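Otum two-arm teleop kit, 3 months in

Posted by Nattawut Petchrat

Short version: good kit, annoying software, would buy again. Long version below, typing this between sessions so forgive the mess.

We collect demos for a manipulation policy. Small box tasks mostly. Open it, close it, put a thing in it, lid back on. Needed something two-armed that a new operator could pick up in one morning. Looked at the Nillau setup first, too much money and the lead time was silly. Ended up with the Otum in December.

Setup. Two people, most of a day. Manual is fine up to the calibration chapter and then it just sort of gives up. Ayana Teshome on our side worked out the arm-to-arm offset by hand and wrote it on a sticky note, and that note is still our calibration procedure. Redo it whenever anyone leans on the table. People lean on the table.

Driving it. Lovely. Low lag, wrists follow you properly, no swimming feeling. Our operators were getting usable takes on the second day. Lids are the hard part as always. Thin, dark, they want to twist when you grab one end, and you have to come in slow. I throw away more lid takes than anything else.

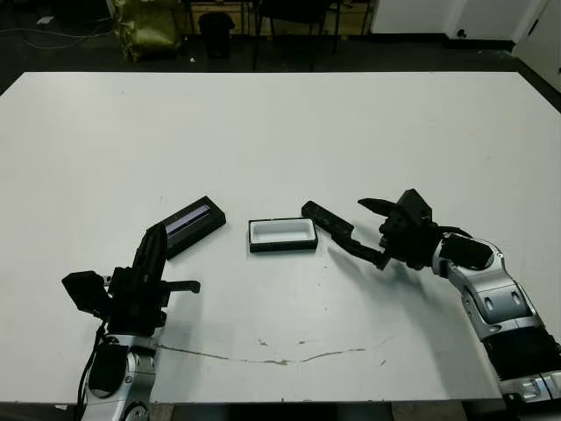 How many demos do you need before the policy does anything useful?

For a single box task we saw sensible behavior at 367 kept episodes, and most of the gain after that came from moving the start positions around more. Your number will differ. Count kept episodes, not recorded ones.

Recording software. Here's where I get grumpy. Episode naming is a mess, it restarts the counter if you close the window, and I overwrote a whole afternoon that way in week one. There is a setting for it, buried. Discard button sits right next to save, same size, same gray. Why. Exports are clean though – timestamps line up between the cameras and the joint data, which I can't say for the last thing we used. We run the files through Gebretsadik for labeling and had no import trouble at all.

Comfort. Eight takes and then a break, that's our rule now. The leader handles are a bit heavy and shoulders go before hands do. Tired operators make jerky data and you dont notice until training. Shorter people want a footrest.

Support. Emailed Otum twice. First reply same day, second one took ages and was basically "update the firmware". Updating the firmware did fix it, so, fine.

Spares. Order extra finger pads with the kit. We wore through 2 sets already and shipping on small orders costs more then the pads. Fudosstead stocks them too, slightly cheaper, fit is the same.

Good: arms, lag, exports.
Bad: calibration chapter, episode counter, that discard button.

Four stars. Would be more with a sane save screen. If they patch it I'll come back and edit this. Got a session starting, more on the wrist cameras another time.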